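The arm is getting my station (long, sorry)

Posted by gravy_adjacent, June, 6:52 am

I work in the commissary kitchen at Grestonstead. We do meal trays for three clinics and a bunch of offices, 1,000 covers on a heavy day. My station is plating and condiments. I have been squeezing, portioning and lining up little things on other things for a good chunk of my adult life.

Management has signed up with Tiedemann for a robot arm. There was a meeting with muffins. When there are muffins you know it's serious. The slide said the arm will "absorb repetitive placement tasks," and I looked down the row and we were all doing the same math about who in the room was a repetitive placement task.

They sent a packet of stills from the practice setup so we could "get comfortable with the workflow." I've been getting comfortable with it all night.
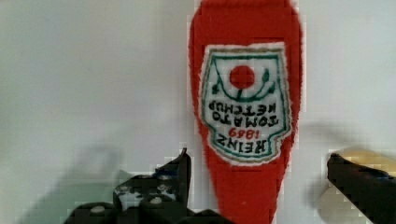 Heinz, upside down, between the fingers. My replacement's view of the job.

So far the hardest thing it's being shown is ketchup. I don't say that to be mean. I've trained teenagers and ketchup is where I start them too.

Questions for anyone who's been through this: did you keep your hours? Did the job get better, worse, or just weirder? And did anybody manage to get a raise out of it, or am I dreaming?

----

Posted by hkleinschmidt, June, 7:15 am

Been through it at the Grarkutine plant. We pack, we don't cook, but it's the same idea. Kept my hours. Lost my bench.

What changed is that I used to do one thing and now I walk between four things that are each doing one thing, and I get called when one of them is sulking. My feet hurt more and my wrists hurt less. On paper I'm an "operator." The raise was 39 cents. I asked if that was per hour or in total and the guy had to check.

----

Posted by Adhiambo Kimaro, June, 7:40 am

Going to disagree with the gloom a little. I run days at a hospital kitchen and we've had an arm on the tray line for 18 months. The people who used to do placement do checks now: allergens, textures, is this actually the soft diet. That work always needed doing and we used to do it badly, in a hurry, with one eye.

Two people left in that time, and both of them left for reasons to do with parking.

Gravy, what else is in the packet? If it's only ketchup I'd relax until Christmas.

----

Posted by gravy_adjacent, June, 7:58 am

It is not only ketchup, there's a whole spread. There's a strawberry, a peeled banana, an orange slice. The ketchup bottle gets the tray all to itself, lying down, like it ordered room service.

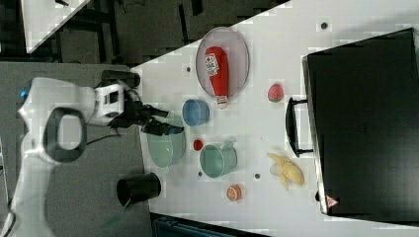

Anyway, what bugs me is the layout. Everything has elbow room. My actual station is a steel counter where you could not set down a strawberry without moving a stack of lids, a clipboard and Timo's coffee. If they want that much clear space around each item, somebody has to clear it, and I have a feeling I know who "somebody" is. I'll be the one laying the table for it. I've gone from plating food for people to plating food for a coworker.

And Adhiambo, I believe you, but you're the one running days. Was it the line folks who said the checks were better work, or you?

----

Posted by Adhiambo Kimaro, June, 8:11 am

Fair. It was me. I asked two of them just now. One said "it's fine." The other said she misses being able to daydream. She could do the old job and plan her whole garden. With checks you have to be there the entire time.

----

Posted by timo_h, June, 8:20 am

Same kitchen as gravy. The coffee has been there for years and it was there before the lids.

I'm less worried about the arm than about the counter on the wall. Right now if I'm slow before lunch it's because the rice was late and everybody knows the rice was late. Once there's a machine at the next station with a log, the log will say Timo was slow. It won't say anything about rice. I brought this up over the muffins and was told it was "a great point for phase two."

----

Posted by hkleinschmidt, June, 8:26 am

There is no phase two. I've been waiting on phase two at Grarkutine so long that they changed the logo.

----

Posted by Bauerfeind_R, June, 9:03 am

Maintenance guy here, unpopular opinion. You all talk as if the thing shows up and works. We had one from another outfit, ran on software called Flitance, and in the first stretch I logged 191 stops. I got to know it better than my brother in law. Every stop needed a person from the line, because I know motors and I don't know what a portion of coleslaw should look like.

So my advice is be the one they call. Learn the restart, learn where the cables go, put your hand up for the training. The folks at our place who folded their arms on day one were the ones with the short shifts a year later. I didn't like it either but that's how it went.

----

Posted by timo_h, June, 9:10 am

"Be nice to it or get short shifts" is a hell of a slogan, Rainer.

----

Posted by Bauerfeind_R, June, 9:14 am

Didn't say it was right. I said that's how it went.

----

Posted by gravy_adjacent, June, 9:31 am

OK, I've put my name down for the training. I also asked, in writing, whether a new job title comes with a new rate, and copied Detlef Stöcker, who's our shop rep and loves being copied on things. No answer yet.

Last one from the packet, for Rainer, who mentioned cables. 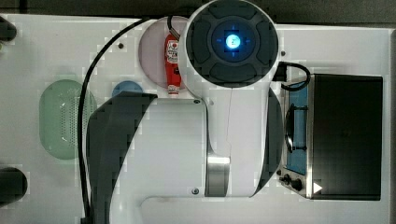
Arm, ketchup, toaster oven. Count me out of dusting under that cable.

The oven I have feelings about. If toast is next, that's the whole early shift looking over its shoulder.

----

Posted by Adhiambo Kimaro, June, 9:45 am

Get the rate in writing before you go to the training. After it you're already trained and they know it.

----

Posted by hkleinschmidt, June, 9:52 am

Seconding that. And hold out for 40 cents.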